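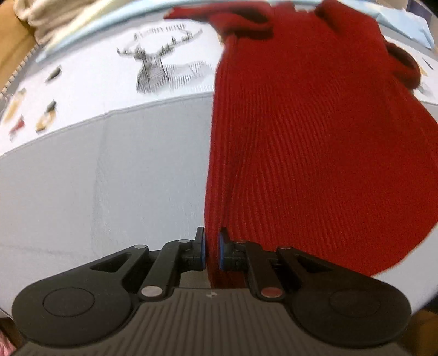

What does the Drerkum handling kit offer to a textile care service that is considering automation?

It offers a means of recording how staff pick up, turn and fold garments, using a hand-held tool with the same fingers that the supplier fits to its robot arm, so that the service can judge which tasks are worth automating before an arm is bought.

Speaker notes: The Drerkum kit under review
Broltness Institute, open session on textile handling
Speaker: Harsh Bhatia

Opening

Welcome the audience on behalf of the Institute. State that the review was carried out at the request of Sithole Textile Care, whose staff took part throughout, and that the supplier, Umstead, lent the equipment without charge. Umstead has seen the findings and corrected two points of fact. It had no say in the conclusions.

Slide 1 remains on screen during the opening. Draw attention to the two fingers with their blue pads and to the ribbed border of the red garment lying between them. Most of the work covered by the review took place at this scale: one edge, one pair of fingers, soft cloth underneath. Say that a ribbed knit can change shape when it is lifted, and that this will come up again under Results.

What is on offer

The kit is sold in one version. It consists of the hand tool, a camera that mounts on the tool, spare finger pads, a charging cradle and a licence for the recording software. Umstead also offers a paid service under which the recordings are labelled and returned with a short report. The review covered the kit and the labelling service. It did not cover the robot arm, which is sold separately and was not on site.

Give the weight of the hand tool without its camera, 287 grams, as this question is always asked. Operators at Sithole found it acceptable for short periods. Two of them reported a tired wrist by the end of a long session, and the Institute advises that the work be shared.

How the review was conducted

The trial took place in March 2019 at Sithole's main site. The Institute asked for ordinary work wherever possible. Garments were taken from the knitwear line and laid on a made-up bed surface or on a folding table. Operators were asked to straighten a hem, to open a fold and to carry an edge from one side to the other. They received one morning of training from Umstead and were then left to work without the supplier in the room.

A total of 80 garments were used. Operators produced 2926 recordings, and all of them were sent to the labelling service. Pause here, as the audience may wish to write the figures down.

If asked why no shirts or bed linen were included: Sithole already has machines for flat items and did not need a second opinion on them. Knitwear is still folded by hand at the site.

Results: the hand tool

The fingers close evenly and the pads hold light and medium knits well. Thin edges gave the most trouble. When a border lies flat against the cloth beneath it, the fingers tend to take up both layers, and the operator has to open them and try again. Experienced staff dealt with this by pushing the edge up slightly with one finger of the tool before closing. The printed guide does not mention the method. Umstead has agreed to add it.

Thick folds and loops were easier to take hold of. Staff commented, however, that a garment lifted by a loop seldom came down in the shape they wanted, and several preferred to return to the hem.

Pads wore at the outer corner. Replacement takes a few minutes and needs only the small key in the case. The Institute would like to see a second key supplied.

Results: camera and software

The camera gives a close view from the tool itself. This is useful for seeing where the fingers stand in relation to an edge. It is less useful for judging the state of the whole garment, as a large item soon extends beyond the view. Services that need to record a complete fold from start to finish should plan for a second, fixed camera. The software will accept one, but the kit does not include it.

Patterned cloth under the garment did not prevent recording. The labelling service did confuse print and garment in a small number of cases, which were corrected on request. Plain backgrounds are recommended for a first trial.

Battery life was around 80 minutes in normal use. The supplier's leaflet gives no figure, and the Institute has asked for one to be included.

Results: the labelling service

Labels were returned within the agreed period. The written report was clear on which movements had been repeated and which had been abandoned. It was weaker on the causes. Sithole's supervisors were able to supply these from their own knowledge, and the Institute suggests that any purchaser should set aside time for the same exercise. Do not quote prices from the platform; printed terms are on the table by the door.

Recommendation

The Institute considers the kit suitable for services that handle mixed knitwear and wish to study the work before making a larger purchase. It is not recommended as a training aid for new staff, a use suggested in the supplier's leaflet, as the grip differs too much from that of the hand.

Three conditions are attached. The guide should be revised as described above. Purchasers should be told plainly that the recordings are held on Umstead's servers unless local storage is requested at the time of order. Staff should be consulted before recording begins, and their hands and voices should be left out of any material shared outside the service.

Next steps

Sithole has decided to keep the kit until November and to repeat the trial with heavier garments. The Institute will publish a short note on the outcome. Members who wish to borrow the equipment during that period should apply to the Institute in writing and not to the supplier.

Invite questions. Leave slide 1 on screen while they are taken.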